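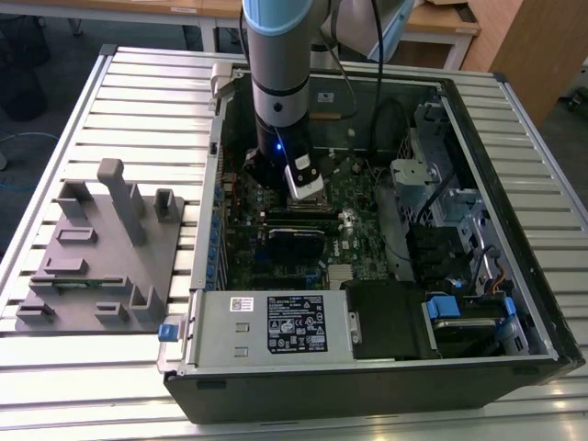
Computer case open on the slatted worktable, side panel removed.

Endalton Workshops: Annual Premises Safety Checklist
Inspection date: 19 January 2022
Inspected by: Maja Marciniak
Accompanied by: Bogumił Duda
Next inspection due: June

Mark each line OK, ACTION or N/A. Anything marked ACTION needs a comment and a name.

EXITS AND ACCESS

Front door opens outward without a key: OK
Rear door opens outward without a key: ACTION
Comment: Bottom bolt is stiff and needs a kick to release. Oil it, and if that doesn't fix it, replace it. Bogumił.

Exit signs lit: OK
Corridor clear for its full width: ACTION
Comment: Flattened cartons outside the store again. Moved on the day. Cartons go in the recycling cage, not against the wall.

Ramp surface sound, handrail firm: OK
Comment: Grip strip has lifted a little at the bottom end. Still safe to walk on. Look again in June.

Car park lighting: N/A
Comment: Landlord's item. Passed on to Pacheco.

FIRE

Extinguishers on their brackets, pins and seals in place: OK
Service tags current: ACTION
Comment: The one by the kitchenette has no readable tag. Sirnano to check their records and either retag it or swap it.

Fire blanket in kitchenette: OK
Smoke alarms tested: OK
Evacuation diagram on display and correct: ACTION
Comment: Diagram still shows the old assembly area beside the bins. The assembly area is now the grass verge across the driveway, 50 metres from the rear door. New diagram to be printed and the old ones taken down everywhere, including the toilets. Maja.

Evacuation drill held since last inspection: OK
Comment: Building cleared in under 3 minutes. People in the upstairs office said the alarm was hard to hear with the door shut. Ask Sirnano to quote for a second sounder.

ELECTRICAL

Switchboard accessible and labelled: OK
Comment: Labels for the upstairs circuits are handwritten and fading. Retype them when the board is next open.

Safety switches trip on test: OK
Leads and power boards tested and tagged: ACTION
Comment: Over 100 items on the register. Two leads in the upstairs office are not on it and have no tag. Taken out of use until the tester has seen them. Please don't bring leads from home and leave them here.

No power boards plugged into other power boards: ACTION
Comment: Found one pair under the reception desk. Separated. Reception needs another outlet, quote requested.

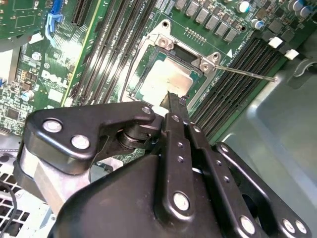

Mwanahawa Wanyama: Could the reception outlet be done at the same time as the heater outlet upstairs? We paid for two callouts last year when one would have done. I also think the tag register should live in the shared folder, as I can never find the paper one.

Reply, Maja: Agreed on both. I've asked for a single quote. Register will be scanned by the end of the month.

KITCHENETTE AND TOILETS

Hot water at a safe temperature at the basin: OK
Fridge clean, door seal intact: OK
Comment: Seal is intact. Clean is being generous.

Floor non-slip and undamaged: ACTION
Comment: Vinyl is curling in front of the sink and is a trip hazard. Taped for now. Pacheco to replace the strip.

Urn cord clear of the sink: OK
Exhaust fans working: OK
Comment: Ladies' fan is noisy. Reported.

STORAGE AND LADDERS

Shelving fixed to the wall: OK
Heavy items below shoulder height: ACTION
Comment: Paint tins on the top shelf of the store. Bring them down. Miłosz.

Ladders free of damage, feet in place: ACTION
Comment: Short stepladder has lost a rubber foot. It has been marked DO NOT USE. Zulis sells the feet separately, so try that before buying a new ladder.

Cleaning products labelled, data sheets on hand: OK

FIRST AID

Kit stocked and in date: ACTION
Comment: Saline and burn gel are out of date. Replace both. We are also short of the wide adhesive dressings.

List of first aiders on display: ACTION
Comment: Montserrat Ibarra has renewed her certificate and should go back on the list.

Incident book available: OK
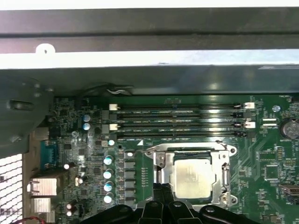 Inside the open computer case: motherboard and mesh grille.

SIGN-OFF

All ACTION items are to be closed or have a booked date before the June inspection. Send updates to Maja by email and don't write them on the wall copy.

Signed: M. Marciniak
Copy to: Pacheco (building items only), Sirnano (fire items only)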